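Home Arms Grippers Benches Cable & Fasteners Support Cart (0)

Kollstead Bench Practice Kit for Small Arms 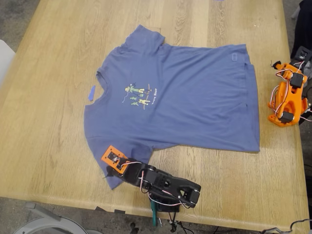 Kwadwo Odoi

Most tabletop arms arrive with a parts list and a link to a forum. The Bench Practice Kit is the bit in between: the rules for sharing a table with a machine that weighs less than a cat and still knows where your knuckles are. It's written for people who fold shirts, sort socks and shuffle cups with printed arms on ordinary furniture, and who would like to do it again next week with the same furniture.

What you get
13 laminated rule cards
2 table clamps with rubber pads
A pack of reusable cable ties
One bench log, 770 lines, ruled
A stop-button label, in case yours is shy

The rules people argue with

Card 2, Reach. Work out how far each arm can go with its joints straight, and mark it on the table. An arm folded up at the end of the bench gets a mark too. Folded is a pose, and poses change.

Card 4, Wires. Servo leads like to loop out between the joints, in red, white and black, looking festive. Leave enough slack for the full swing and tie down the rest. Anything that drops past the table edge goes to the back of the bench or into a floor cover. Feet are very good at finding cables.

Card 5, Cloth. A T-shirt is the friendliest thing you can hand a gripper and also the best at getting into a hinge. Lay it flat before you start and pinch near the edge of the sleeve. If the cloth bunches at the jaw, stop the arm first and tug second. We've sold this kit long enough to know which order people prefer.

Card 7, Tape. Use low-tack tape for marks and write down what each piece means. Tape tends to end up on the shirt, and then you're training an arm to fold a shirt with tape on it. That's fine if the log says so.

Card 11, Chairs. Push them back. A chair tucked against the bench is an invitation, and somebody will sit in it with their elbows on the table.

Will it make my bench compliant?

With what? If your workplace has a safety officer, their rules come first and ours go underneath. The cards cover hobby and teaching arms only. They don't replace a risk assessment, and Sofia Aguiar, who edits them, would like that in larger type than we've given it.

Fit
The clamps suit the Adent and Salgado base plates. Ulham owners need the adapter — sold separately, sorry.

Ships in 7 working days. Replacement cards are free if the arm ate yours.

We use cookies to remember your cart. Accept | Manage settings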